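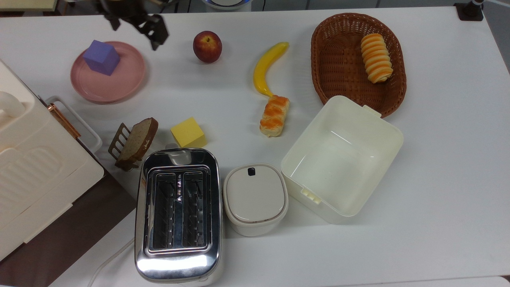
Most of this quarter went on the rule book for the Galel kitchen bench, which the proposal described as "a short preparatory task". It now has 40 clauses, and the arm has obeyed them with better grace than the rest of us. The longest argument concerned what may share the table with the arm while it is powered. Our first draft allowed "necessary items only", and everyone at Isico turned out to own a different dictionary. Under the wording we settled on, a toaster, a basket of play pastry and a yellow banana may all stay out together, provided they are on the layout sheet and the sheet is signed before the arm moves. Lungile Mnguni signs it. If she is at lunch, so is the arm.

Speed came next. We have capped the wrist at 300 millimetres a second whenever a person is inside the marked line, and at 30 while anyone is teaching it a new position. The second figure is very slow. Sibusiso Masilela asked for it to be recorded that he grew a beard during the February trials, and it is so recorded.

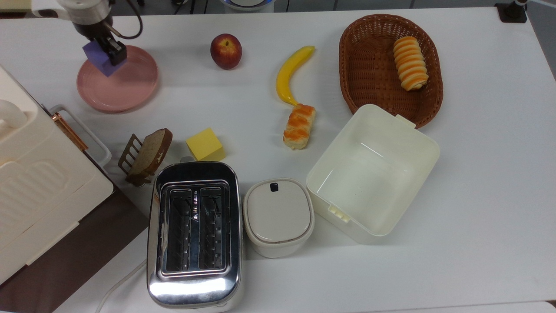 The cap applies to empty moves as well as loaded ones. Rampersad, who reviewed the draft for us, wanted a separate, faster limit for empty moves, and we said no – people at the bench don't check whether the fingers are full before they lean in.

We have logged almost 2000 cycles under the new rules. Stops are written up the same day, in ink, with the cause given in plain words. "Gremlins" has been struck off the list of accepted causes.

Two items are late. The cable inspection checklist is waiting on Illilura, who have promised it twice, and the cleaning rule for soft objects still contradicts itself between clauses. We ask to carry both into next quarter, along with the unspent training money. The biscuit line is fully spent.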